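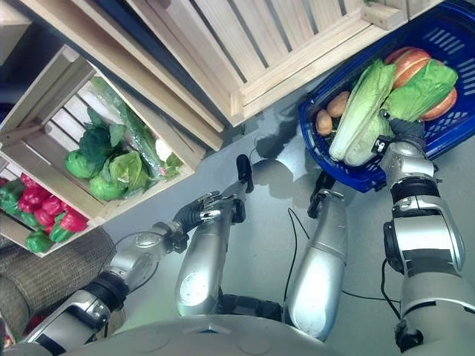 4. Setting out the produce area

This section covers the wooden crates, the shopping baskets and the leaf vegetables. The till and the scales are dealt with in section 5. Two people can finish the work below before opening. If the shop is on the Dornitz plan, read note C first, as the crates run the other way round.

4.1 Before you start

Sweep the floor and let it dry. Check each crate for raised nails and split slats. Put damaged crates to one side and mark them with chalk. Replacement crates are ordered from Stokell under part number 158.

4.2 Placing the crates

1. Carry the crates in empty. Do not drag them, as the corners mark the floor paint.
2. Set the first crate against the back wall and work outwards.
3. Leave enough space between rows for a customer with a basket on each arm.
4. Press down on each corner in turn. If the crate rocks, turn it round before looking for packing.
5. Line the crates with paper. Fold the paper below the rim so that it does not catch on sleeves.

Note A. Crates for root vegetables go at floor level. Tomatoes and soft fruit go on the upper step.

4.3 Filling the crates from baskets

Plastic shopping baskets may be used to bring produce from the cold room. Use the ones with slotted sides, which let water drain.

1. Put heavy heads in first. Napa cabbage should lie on its side, never stood on the cut end.
2. Do not fill above the rim.
3. Lower the basket to the floor beside the crate and tilt it towards you. Keep one hand on the rim.
4. Lift each cabbage out with a hand under the white stalks. The frilled ends tear if they are pulled.
5. Lay the heads in the crate with the stalks facing the back wall.
6. Take off any brown outer leaves and put them in the waste tub.

Caution: Do not tip a full basket out into a crate. Bruised cabbage turns within a day.

Caution: Keep cables off the walking route. If one has to cross the floor, run it behind the crates or use the rubber cover from the Evance kit.

Note B. Mixed baskets should be sorted before anything goes into a crate. Cabbages come out first if they are on top. If they are underneath, empty the small items into a second basket.

4.4 After filling

Rinse the baskets in cold water and stack them upside down by the cold room door. Handles must fold outwards or the stack will jam. Write the crate numbers on the sheet and hand it to Solange Sampaio or Nazar Romaniuk.

Note C. On the Dornitz plan the first crate goes beside the entrance and the rows run towards the back wall. Steps 3 to 5 of 4.2 are unchanged.

Section revised Mar 16, 2018, R. Kröger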